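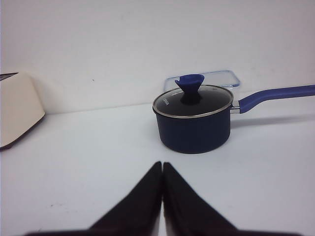 A navy saucepan with its glass lid on.

My aunt Corina Onu has lived above the bakery in Drevulska for 18 years, and she still cooks as though all of us might turn up hungry (we usually do!). Her bean soup goes on early, with one onion and far more dill than you'd think sensible, and then it's left alone while she telephones her sister. 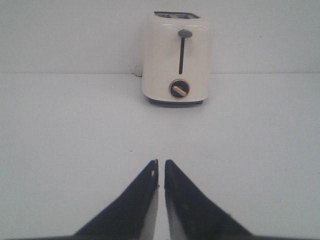 FOOD & HOME

Toast comes next, rubbed with garlic while you hunt for a spoon, and then the long talk about Petrică Oprea's plum trees, which had a dreadful February and have sulked ever since.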